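In Praise of the Bar

I switched back to bar soap in March, after ten years of pump bottles, and I have become a bit of a bore on the subject. My friends in Postdale have heard all of it by now, so it's your turn!

It started at my aunt Ingegerd's, where I stayed for two weeks while my floors were being done. She has never owned a bottle of hand soap in her life. By her kitchen sink there was a plain white bar, and every time I used it I thought, oh, I remember this — the slipperiness, the way you turn it over and over in your palms without thinking, the smell that hangs on for a minute afterward. A squirt from a pump is finished before you've noticed it. A bar makes you stand there and wash your hands.

I know the complaints. Hamish McPhee, who taught me to cook and whose opinions on everything are firm, calls bar soap "a puddle with a perfume." He has a point if you leave it sitting in a flat dish with water in the bottom. So don't! Get a dish with ridges, or one with holes, or just prop the thing on a couple of chopsticks, which I did for a month and which worked beautifully. Let it dry out between uses and a good bar will stay firm right to the end.

Then there's the cost. I bought 4 bars for what I used to pay for one fancy bottle, and I'm still on the second. They came wrapped in paper, they stack in a drawer, and they make the drawer smell wonderful (my dish towels have never been so popular).
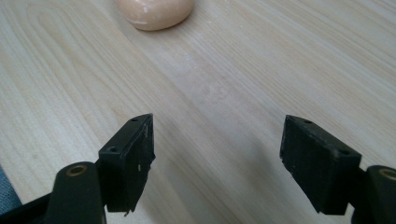 What I love most, though, is how a bar looks once it's been lived with. New soap has hard edges and a name stamped in it and seems a little stiff, like new shoes. Give it time and it softens into something closer to a beach stone. The peachy one on the pale wood has got there, all rounded off, with whitish patches and faint streaks over the pink, and I think it's prettier than anything in a shop window. I'd happily keep it out where guests can see it.

I haven't won everyone over. My neighbor Flurina still keeps a pump in the bathroom, but she did ask me where I get mine, and I wrapped one up for her the same evening — the lavender, which I'd been saving.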